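Tanveer Naqvi
Project report, Manufacturing Processes
Submitted 6 May 2018

Wall thickness in vacuum formed plastic trays

1. Introduction

In this project I studied how the thickness of a plastic sheet changes when it is formed into a shallow tray. The process is called vacuum forming, or thermoforming with vacuum. A flat sheet is held in a frame, heated until it becomes soft, and then pulled down over or into a mould by taking out the air. It is an old process and the machines are simple, but the result is not equal everywhere. The sheet becomes thinner in the places where it must stretch most, and these are usually the corners.

My interest began during a short practice period in October at Duman, a small forming shop in Bindau. The workers there told me that most returned trays had cracks in the corners. They solved this by choosing a thicker sheet, and so the whole tray became heavier and more expensive. I wanted to know if the corner could be improved with the same sheet.

2. Aim and limits

The aim was to compare two mould types, male and female, and to see the influence of the heating time on the corner thickness. I did not study different plastics. All sheets were polystyrene from one delivery, with nominal thickness 2 mm. I also did not study the strength of the trays, because the laboratory had no suitable fixture for this test.

3. Equipment and method

The forming machine belongs to the teaching workshop in Drenorach. It has one heater above the sheet and a table which is moved up by a hand lever. The moulds were milled from tooling board. Vent holes were drilled along the bottom edges and in each corner. For the male mould the corner radius was 5 mm, and the female mould was made to give the same outer shape.

The heating time was set with the timer of the machine. The shortest time which gave a complete form was 31 seconds. With less time the bottom edges stayed round and the sheet did not touch the mould fully. After forming, every tray was cooled on the mould by a fan before it was taken off.

The thickness was measured with a ball-ended micrometer at the middle of the base, the middle of each side wall, and each corner. Each point was measured again on another occasion, and if the two values did not agree I repeated the measurement. In total 149 trays were formed. The first ones, which I made while learning the machine, are not included in the results.

4. Results

On the female mould the sheet touches the upper walls first and cools there. The remaining soft material in the middle must then stretch to fill the bottom corners. For this reason the corners were the thinnest points on every tray, and in the worst trays the corner had lost nearly half of the sheet thickness.

On the male mould the order is opposite. The sheet touches the top of the mould first, this area becomes the base of the tray, and it stays thick. The walls become thin towards the rim. The corners were better than in the female mould, but on some trays there was a fold in the material beside the corner, called webbing. Longer heating made the webbing worse. 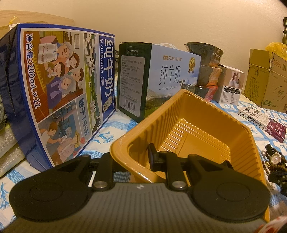

Figure 1. Glossy orange-yellow plastic tray, near corner of the rim.

Heating time had less influence than I expected. Between the shortest time and a moderately longer time I found no clear difference in the corners. With very long heating the sheet was hanging down in the middle before the vacuum was opened, and the base became thin as well.

5. Discussion

The results agree with what is written in the textbooks about first contact and cooling. What was new for me is how much the draught in the workshop matters. When the large door was open, one side of the sheet was cooler and the tray came out uneven from left to right. I noticed this late, and some of the scatter in the earlier series probably comes from it.

I simulated the female mould in Gistgate, the program used in our course. It showed the thinnest place in the correct position, but the calculated corner was thicker than the measured one. I used the standard material data in the program, so this difference should not be taken as a fault of the method.

6. Further work

A plug which pushes the sheet down before the vacuum is opened would bring more material into the bottom corners of the female mould. I prepared a drawing for such a plug, but it was not made in time. The drawing and all thickness tables are in the appendix.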